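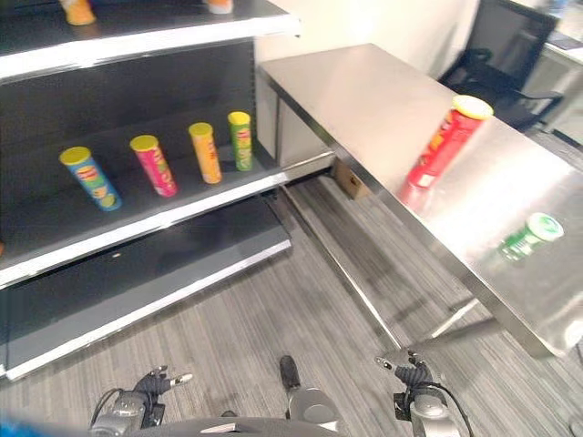
국제조세 사례연구 보고서
담당: Rania Moussa, Nizar Majali

1. 주제
외국 법인이 국내에 창고만 두고 온라인으로 판매할 때 고정사업장이 성립하는지 검토하였다. 사례 법인은 수업에서 배정받은 Trodent이며, 판매는 자회사 Pidgate의 사이트를 통해 이루어진다.

2. 방법
조세조약의 고정사업장 조항과 국내 법인세법 규정을 먼저 비교하였다. 판례는 검색 결과 3,842건 중 제목에 '고정사업장'이 들어간 것부터 읽었다. 영문 자료는 Majali가, 국내 자료는 Moussa가 맡았다.

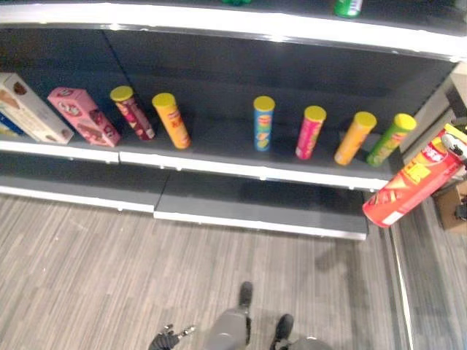
3. 검토 내용
쟁점은 창고 활동을 예비적·보조적 활동으로 볼 수 있는지이다. 보관과 인도만 한다면 예외에 해당할 여지가 있다. 그러나 Trodent의 창고 직원은 반품 승인과 교환 가격 결정까지 담당한다. 우리 조는 이 부분이 본질적인 사업 활동에 가깝다고 판단하였다. Pidgate가 종속대리인인지는 계약서 사본에 체결 권한 조항이 빠져 있어 결론을 내리지 못했다.

4. 남은 문제
귀속소득 계산은 단순화하여 매출 3,000만 원, 창고 비용 1,000만 원으로 두었다. 본사 공통경비 배분은 반영하지 않았다. 2월 중간발표에서 Emlyn Lougher 교수님이 지적하신 이전가격 부분은 최종본에서 보완할 예정이다.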